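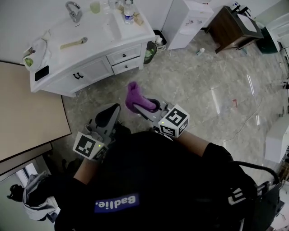 Magdolna Bozsik

December 14, 2022

Bathroom, wiping and tidying of the vanity. I write this before I forget the order of things.

The purple cloth is for the counter and the basin only. For the marble floor we must take another one, please do not mix them. The floor is glossy and gray and it shows every streak, so I will do it as the last step, from the vanity back to the door.

Still on the counter in the picture: the pale green cup and the water bottle beside the faucet, the small wooden blocks in the back corner, the yellow tool with the round gray head in front of the basin, the white towel on the left end. The phone is there too, face down near the front edge. I would like that the phone goes out of the room before any water is used.

My proposal for the order: first the towel, folded and put away, then the small things into one tray, then wipe around the faucet, then the basin, and the rounded front edge at the end. In March we did the basin first and had to wipe the counter two times.

Cleaner: I want to compare Brala with Durnix on the chrome. Durnix smells stronger and I am not sure it is good for marble, must ask. The Brala bottle is 901 ml, enough for 10 rounds if we do not pour like last time.

To do: buy a second cloth in other color, write "floor" on it.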